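**Storing old coins — is a cloth wrap all right?**

*Plomine*

I've picked up 184 old coppers in a job lot from the Rerville auction and I've nowhere proper to keep them yet. Can I wrap them in fabric for a month or so?
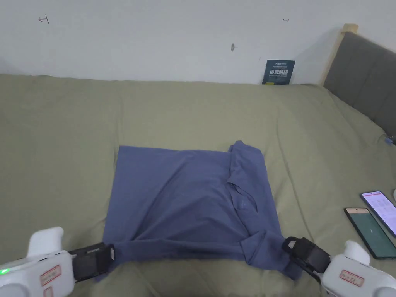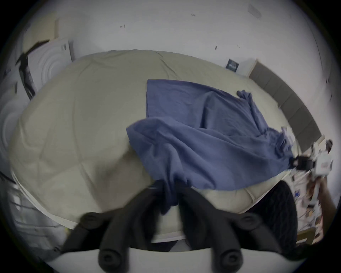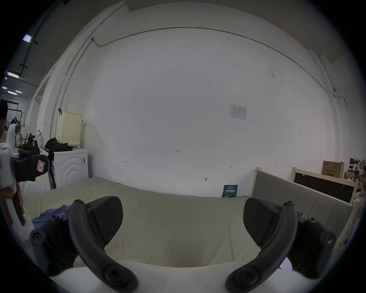 My worry is the green spots on a few of them. I do sort them on the bed, and a quilted cover like the beige one is handy as a dropped coin doesn't get dinged — but is it safe to leave them on cloth?

**Jomen**

Sorting, yes. Storing, no! Cloth holds damp. Get paper envelopes or acid-free flips, and keep the spotty ones well apart from the rest. Don't polish anything.

**Sivakumar**

I've got 367 in an old biscuit tin and they're fine.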